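Trays and blocks – do they earn their floor space?
Speaker notes, Thursday, October 3, 2024

1. The green tray
Velura sells trays as a cure for clutter. I have doubts. A raised rim keeps a block in, fine. It does nothing about the black rail beside it.

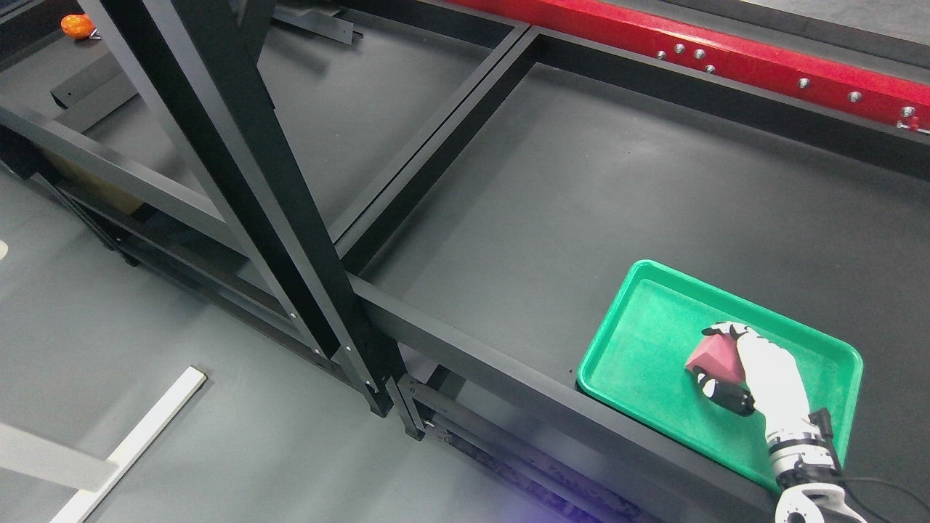

Taner Akyol wrote back in September that a rim is plenty if people put things away. Maybe. Ask who does, by Friday.

2. The frame
Square tubing, open bays, gray floor inside. Storage on paper – I'd call it a place to lose things.
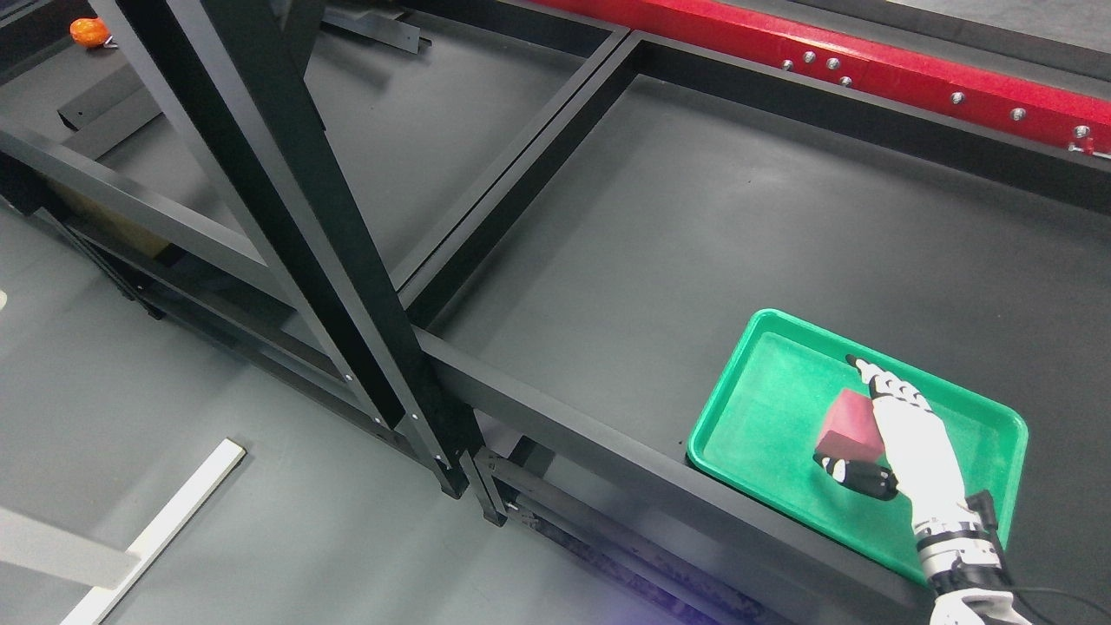 So before buying 44 more trays, clear the floor first. Pause for grumbling.

3. The desk
Blue tray, same pitch. Don't oversell it.

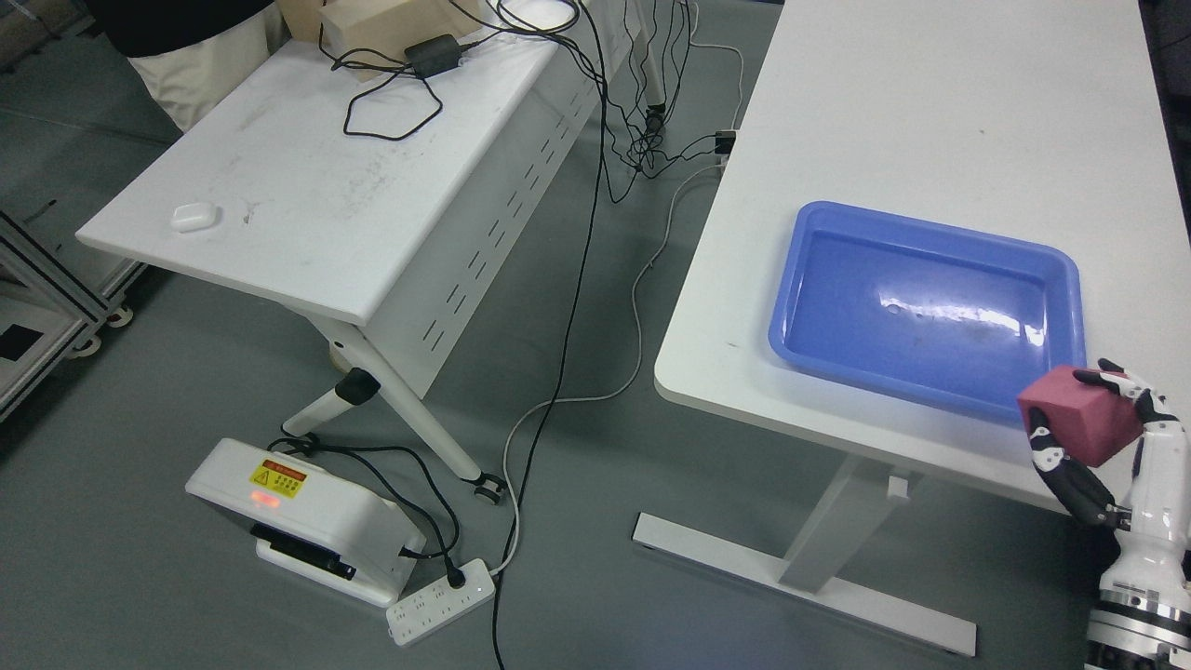

4. Costs
Aksoy quoted $1,112. I'd want to see why.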